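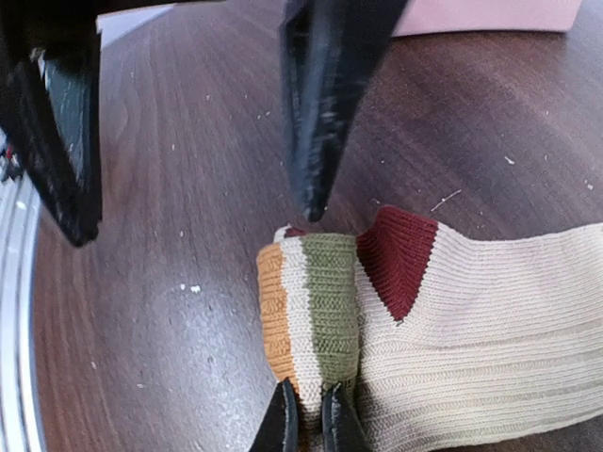
Can I machine wash wool socks without shrinking them?

Turn them inside out, use cool water and the gentlest cycle your machine has, and keep them out of the dryer. Heat and rubbing together are what shrink wool, so a cool, slow wash is fine for every pair we make.

Ovska Everyday Crew Sock
Item 2276
Sold by the pair or as a 2-pack

The Ovska is the sock we wear ourselves, most days from October until the garden is dry enough to walk across in sneakers. It's a mid-weight crew with a cushioned sole and a plain, stretchy leg that stays up without leaving a groove in your shin. We've been knitting it for years and still get a little excited when a new batch comes off the machines (the first pair always goes straight onto somebody's feet!).

Wenceslao Bustos drew up the pattern and has fussed over it ever since. His latest change is the heel. The old one was a bit shallow for people with high insteps, and it would creep down into the boot by lunchtime. The new heel has 6 extra rows in the turn, and it's so much better. If you bought the Ovska before December and gave up on it, please try it again.

Yarn
Merino wool with nylon for strength and a touch of elastic in the cuff. The wool is spun for us by Gramano, who are very patient about our color requests. Toe and heel get a second strand of nylon, as that's where everybody's socks go first.

Toe
Linked by hand, so there's no ridge across the top of your toes. Cosmin Stoica does most of the linking and can spot a dropped loop from across the room.

Fit
Small, medium and large. If you're between sizes, take the smaller one for shoes and the larger one for boots. The leg reaches mid-calf on most people. For a taller sock, look at the Horkach, which uses the same foot with a longer leg. For summer, the Espinoza is our thin one.

Care
Cool gentle wash, inside out. Skip the fabric softener, it coats the wool and makes it feel flat. Dry over a rack or a chair back, away from the radiator. A little fuzz in the first few weeks is normal and settles down after a handful of washes.

Repairs
Every order comes with a short length of matching yarn wound on a card. We love a darned sock! If you've used yours up, send us the color name from the label and we'll mail another.

Page updated 1 January 2025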